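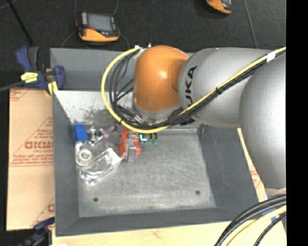 **skurnley_birder**
Evening, all! I'm putting together the September walk for our little nature group and I keep going back and forth on the Predville marsh loop versus the Esteban woods. I'd love warblers, but the marsh has jewelweed everywhere right now and the hummingbirds are on it from 6 a.m. If you haven't seen jewelweed, the flowers are a glossy orange, very much the orange on that KUKA arm, and you can spot a patch from clear across the water. Any votes?

**Purificación Arroyo**
Marsh, marsh, marsh! I had 20 species there before breakfast last fall (and one very cross heron). Bring boots.

**drolel434**
I'll be the grump, sorry. The loop is lovely but there's no shade, and by ten my knees and I are both done. The woods have benches, and the asters are just starting!

**skurnley_birder**
Oh, the benches are a good point, my mother would thank you. Could we do the marsh early and the woods after?

**drolel434**
If there's coffee in between, I'm in.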